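Notes for the shelf-tidying set, living room part. Written fast, will clean up later (probably April). Kitchen and hallway have their own READMEs, don't mix them up.

# zerkby-livingroom-books

Books, cushions, side tables, small junk on shelves. Putting stuff back where it goes. Part of the bigger Zerkby home set, the hallway part is `mwaipopo-hall`.

## What's in it

- 326 clips, one object per clip
- 2041 text notes, short, one or more per clip
- mostly hardcovers. Some paperbacks, some magazines
- rest is odds and ends: boxes, remotes, a few mugs that wandered in

Not in it: clothes, dishes, anything breakable over shelf height. Also no loose paper, tried it, dropped it.

## Folders

```
books/hard/
books/soft/
books/magazines/
small/
notes/
splits/
```

`books/hard/` is the biggest by far. `small/` is a mess, sorry, sorted by date added and not by kind.

## Note fields

| field | what goes in |
|---|---|
| `item` | plain name, "book", "box", "cushion" |
| `color` | one word if you can |
| `size` | thin / medium / thick |
| `start` | where it was |
| `goal` | where it should end up |
| `face` | front, back, spine, pages |
| `text` | title or lettering, only what can be read |
| `ok` | y / n / unsure |

`face` means whichever side is turned to the viewer, NOT which side faces the wall. Got this backwards in the first 50 notes. Fixed, but if you have an old copy pull again.

`text`: don't finish a title from memory. If half of it's covered write the half you can read and put `...` after. Somebody downstream is going to match on this field and guesses ruin it.

`color`: the dark reds were a fight. Red, maroon, burgundy, wine, all for the same book depending who typed. Now everything is `dark red`. Left the original word in `color_raw`.

## Shelf rules

These are the rules for `goal`. Not everybody's taste but it has to be one way.

1. Thick hardcovers upright, spine out, at the left end
2. Thin ones next to them
3. Magazines flat
4. Nothing stacked on top of a standing row
5. Gift books and treasuries count as thick hardcovers even when they're really for showing off
6. Book left on a couch or chair goes to the shelf, book left on a side table can stay (one only)

Rule 6 gets the most complaints. Keeping it.

Upright means upright. Leaning on its neighbor is `ok: unsure`. Pages out is `ok: n`, even if it looks nice.

## Cushions etc

Cushions are only in the notes as landmarks ("on the couch by the yellow cushion"). Same with throws, lamps, stools. No clips where they get moved. If you want cushions moved wait for the Cemance batch, that one's all bedding and soft stuff.

Sports gear on the floor: landmark too. Write `racket`, don't bother with what sport.

## Splits

`test` is 200 notes, held out by book so the same title never shows up on both sides. `train` is everything else. No val split, make your own.

Magazines are thin in test. Known, not fixing for this version.

## Known problems

- duplicate notes in `small/`, same text with differnt ids
- `size` is by eye. One person's medium is another's thick
- spine text upside down on some foreign titles, a few got typed in the wrong order
- gold lettering is hard to read when it catches the light, lots of blank `text` in `books/hard/`
- `start: floor` and `start: rug` used for the same spot in a couple of sessions
- covers with only a crest or a pattern: we put `emblem` in `text`. Should be its own field. Next version

## Changes

- v3: colors merged, `color_raw` added, bad `face` values fixed
- v2: magazines added, mugs moved to `small/`
- v1: hardcovers only, don't use

## Use

Free for teaching and research. Credit "Vendari Zerkby set, living room". Don't repost the notes without the splits file, people lose it and then the numbers don't match. Typos and wrong titles: send them with the clip id or I can't find anyting.

## Sample, `books/hard/`
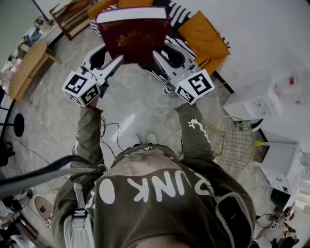
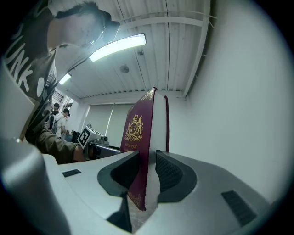
*Thick hardcover, `color: dark red`, gold emblem on the front. Second picture: `text: A Treasury of ...`*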